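Mayu Hosoda
@mayuhosoda

OK, I have now listened to the whole Kedbridge night bus series and I need to talk about it. Thread!

If you missed it, Kedbridge is a small audio project that makes radio plays set on public transportation. The new one follows a single bus route from one end to the other, 16 episodes, one per stop. You never find out the driver's name and I love that.

The sound in this thing! Episode 3 is two strangers sharing an umbrella at a bus shelter, and for the first few minutes you get nothing except rain and one of them unwrapping a sandwich. I stood completely still so I wouldn't miss any of it. 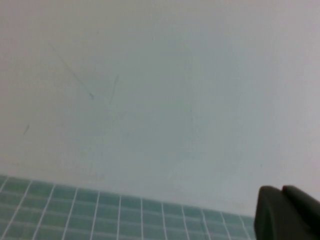

And then she says "you're on the wrong side of the road for Amano Street" and the whole episode tips over. I had to go back and play it again from the start.

Also the writing trusts you. People talk over each other, they mumble, they leave a sentence hanging when the doors open. My dad used to listen to radio plays in the car and I always thought of them as stagey – big voices, creaky doors, somebody announcing "why, it's a letter!" This is so far from that.

Favorite episodes so far: the one with the choir going home after losing, the one where the heater breaks, and the long quiet one in the depot that people keep telling me they skipped. Please don't skip the depot! There's a bit with a lost-property box and a phone that keeps ringing, and it pays off so well near the end of the series.

I asked last night whether anyone else thought the woman in the heater episode was the sister from episode 3, grown up, and my replies filled right up.

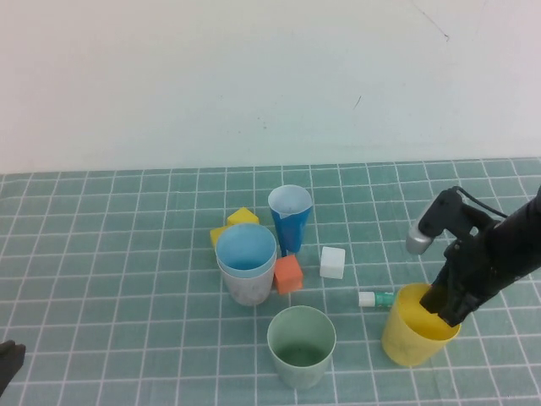
Bereket Mekonnen is sure she is, and says to listen for the cough, which is in both episodes right before she lies about something. I went back and he's right about the cough. I'm less sure about the lying, but what a catch!

Estrella Maldonado thinks it's the same actor playing two different people, and that the cough is just a cough. I refuse to believe this (but it's possible, ugh).

One practical thing – headphones. I tried the first episode on my phone speaker while I was cooking and lost half the dialogue under the onions. With headphones you can tell which seat everybody is in.

They've said there'll be 2 extra episodes in July, set on the replacement bus. I'm going to save them up for a train ride and do both in one go.

If you've heard the depot one, come tell me who you think was calling. I have a theory and it involves the choir.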